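Phong Triệu wrote:
> Does anyone have an idea for keeping snacks from piling up at the
> sign-in table? The bowl is a mess by noon.

Hi Phong – we gave up on bowls and got a clear stepped rack. Candy bars and little boxes both sit fine on it, and I keep a tray next to it!
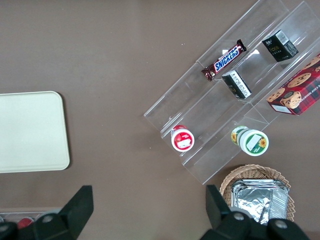
How do you clean the acrylic? Dish soap and a soft cloth, never paper towels (they scratch).

I can bring our spare one in May if you want to try it.

Thierry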